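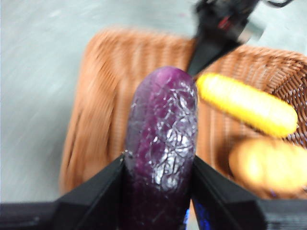 Conall Mac Giolla wrote to me that play food is the worst clutter in any house with small kids, that it breeds under the couch, and that the kindest thing a parent can do is bag up the lot and let the kids bang on a real pot. He'd read my April column about toy kitchens and he was not impressed. Two pages, single spaced! I've been arguing with him in my head ever since, mostly while doing dishes, so I may as well do it in public.

First, the part where he's right. There is too much of it. When my oldest was three we bought the Gammont market set, which cost more than I told my mother it cost, and then somebody gave us the Prustoveo bakery box for a birthday, and then there was a yard sale (I have no defense for the yard sale). At one point I was stepping on a fried egg every single morning on my way to the coffee maker. If you have never put your bare heel down on a hard little croissant at 6 a.m., well, I don't recommend it.

But bagging it all up? No. I think the trouble is almost never the food. It's where the food lives.

For the longest time ours lived in a lidded bin, one of those deep ones from Tukby, and a deep bin is where toys go to be forgotten. A kid can't see what's in there, so the kid dumps the whole thing out, picks the one strawberry she was after, and walks off. Then you have a floor full of groceries and a child in another room. We did that twice a day for the better part of a year and I blamed the toys, and I blamed the kids, and I think one time I blamed my husband, who was at work.

What fixed it was a basket. Wicker, wide, shallow enough that everything in it gets some daylight. You look in and there's your eggplant. I can't tell you how much difference this makes. My younger one walks up to it like a woman at a farmers market, turns things over, puts the lemon back because it isn't a good lemon. She "shops." And cleanup is just carrying the basket around and pitching things in, which she considers a sport.

I'll stick up for the eggplant in particular, too, because Conall singled out vegetables as the bit children ignore. Not mine! A play eggplant is a wonderful thing. It's a terrific color, it has a shape that fits a small fist, and it can be a phone, a microphone, a sleeping baby or a whale depending on the afternoon. We've had ours so long that it's scuffed all over and I wouldn't trade it for a new one. My daughter had never knowingly eaten eggplant in her life, but she served it to me every night for a whole winter (with a side of keys), and when I finally roasted a real one she wanted to hold it first. She ate one bite. I'm calling it a win, Conall can call it what he likes.

As for the real pot, sure, give them the pot. We have a dented Mathur saucepan that belongs to the kids now. But a pot with nothing to put in it gets banged on, and I have a downstairs neighbor. Put a tomato and half an onion in there and suddenly it's quiet, there's stirring, there's muttering about salt. I'll take muttering about salt over a drum solo any day of the week.

So if your place is overrun, my suggestion is to keep what fits in one basket and stop there. Ours holds as much as two kids can cook with, and when a new thing comes in, something else goes to the cousins. The cash register went. The bakery box mostly went, though the pink donut was fished back out of the car at the last second and there were tears, some of them mine. The croissant I gave away personally, and I did not feel bad about it.

Conall, I'm told you have a grandchild due this summer. I have a spare basket if you want it, and I promise to send it over empty.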